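4. Study two: written planning and the follow-through of small personal goals

4.1 Background and purpose

The first study looked at what people say they want from coaching. The second, reported in this section, looks at what they do between sessions. Most coaching programmes ask clients to set a goal, to write it down and to come back having taken a step towards it. The writing part is easy to check. The step is harder, and programmes differ a good deal in how they ask about it.

We compared two ways of writing a goal. In the first, which we call the open form, the client writes one sentence saying what they would like to be different. In the second, the placed form, the client writes what they will do, in which room or other place they will do it, and what they will have just finished doing when they start. Both forms fit on one side of a card. Neither asks the client to say why the goal matters, as this had already been covered in the opening session.

Our expectation was that the placed form would lead to more reported steps in the first week and that the gap would narrow later on. We had no firm view about which form clients would like better.

4.2 Participants and setting

Participants were recruited through Kedside, a group coaching programme for adults who are going through a change in work or family life. The programme is run from rented rooms in Nendudetti and by video call. Everyone who joined in the February intake was invited to take part, and 400 people agreed. They were assigned to the open form or the placed form by coaching group, so that people in the same group used the same card. There were 40 groups in all.

Assigning by group has a cost. Members of a group talk to each other, and a lively group may carry a quiet member along. We judged this better than having two kinds of card on the same table, which in an earlier trial led to people swapping them.

Coaches were told that two cards were in use but were not told what we expected to find. They were asked to hand out the card, allow time for it to be filled in, and make no comment on the wording unless a client asked for help. Where help was asked for, the coach read the instructions aloud again.

4.3 Procedure

The study ran for 14 weeks. At the start of each week participants filled in a card, and at the end they answered three short items on the Gittins Follow-Through Scale. The first asks whether any step was taken. The second asks how hard it was to begin. The third asks whether the person would set the same goal again. Answers to the second and third items are given on a five-point scale.

Goals were limited to things that could be started and finished on one day. Typical goals in the open form were "be calmer in the mornings" and "get on top of the house". Typical goals in the placed form were "after I put the kettle on, sit at the kitchen table and write the list" and "after supper, take the clean clothes upstairs and put away the shirts". Household goals were common under both forms, more so than work goals, although the programme is advertised mainly to people thinking about their working lives. Clothes, post, and phone calls that had been put off came up again and again.

Each goal was coded by two readers for size, subject and clarity. Where the readers disagreed, the goal was discussed and a single code agreed. Goals that named another person as the one who would act ("my son will clear his room") were set aside. They are not included in the comparison below, but we return to them in section 6.

Participants could drop a goal part way through the week and write a new one. In that case only the second goal was scored. They could also leave the card blank, and a blank card was recorded as such and not as a failure to act. Weekly reminders were sent through Flirkell, the messaging service the programme already used, and the wording of the reminder was the same for both forms.

4.4 Results

In the first week, people using the placed form reported a step more often than people using the open form. The difference was in the expected direction and held for both in-person and video groups. It was largest for household goals (the kind of task shown in Figure 3) and smallest for goals to do with contacting someone.

The gap did not narrow as we had expected. It stayed much the same until the middle of the study, then became smaller for the in-person groups only. Reading the cards from those weeks, we found that several in-person groups using the open form had begun to add a place or a time without being asked. One card read "be more organised (desk, after lunch)". The coaches had not suggested this. It seems likely that people arrived at it through talking about what had gone wrong the week before.

Ratings of how hard it was to begin were lower under the placed form. Ratings on the third item went the other way. People using the open form were more willing to set the same goal again. This may only mean that an open goal is never quite used up, while a placed goal is either done or not done by the end of the day.
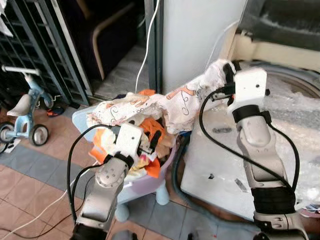 This page was last changed on September 8, 2026.

Figure 3. Sorting clothes from a laundry basket. One printed garment is held up above the pile.

Blank cards were more common under the placed form in the later weeks. In their written comments, some participants said that the card felt like a chore once the habit was in place, and that they had carried on with the action but stopped writing it down. We have no way of checking this. If it is so, our figures understate follow-through in the placed groups towards the end.

4.5 Limits of this study

All the outcome measures are self-reported. A person who has written down a clear action may find it easier to remember having done it, or harder to claim it when it was not done, and these two effects would pull in opposite directions. We did not ask for any outside record.

The participants had also chosen to join a coaching programme and were paying for it. They were probably more ready to act than most people, and the results should not be carried over to settings where coaching is offered by an employer or a health service. Study three, described in the next section, uses the same two cards with people who were on the waiting list and had not yet met a coach.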